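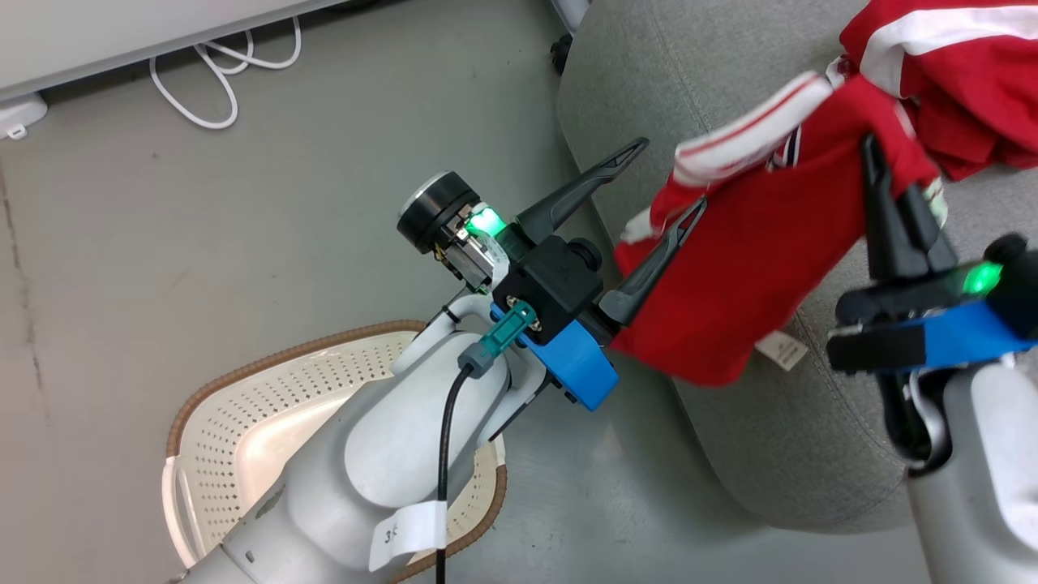

Every May the robotics class at Drarnthorpe puts on a demo night, and every May I come home in a worse mood than I left in. This year's students were teaching two arms to fold laundry. My niece was on the team, so I heard a lot about it beforehand, mostly about sleeves.

I have nothing against the kids. They worked hard. What I doubt is the story the school tells about the work. The flyer said they were "solving household automation." They had 25 practice runs saved up from one jacket. Give that system a fitted sheet and see how far it gets.

Lumturie Todorova, who teaches the class, told me the folding hardly matters and that what counts is learning to collect good data. Fine. Then put that on the flyer. Parents at my table were already talking about robots in nursing homes, and no adult in the room slowed them down.

I also wonder what the students are really learning. My niece can steer an arm through a fold very well by now. She did it for 20 minutes at a stretch, over and over, and then a program somebody else wrote took her examples and did the part I would have called the interesting part. When I asked her how it worked, she said it "learns the motion." I asked what that meant and she went to get a soda.

Thandeka Le Roux coaches the team over at Kallcombe, and her students still build a dumb little machine out of motors and switches before they're allowed near anything that learns. It flips a washcloth. It flips it badly, and every kid on that team can tell you why. Hardly anyone came to their night. There was no talk of the future.

I'd take the washcloth. Drarnthorpe wants money for 2 more arms next year, and I expect they'll get it, and I expect I'll be back in the same folding chair. Before I give a dime I want one student to stand up and explain a failed fold from start to finish, without the teacher helping.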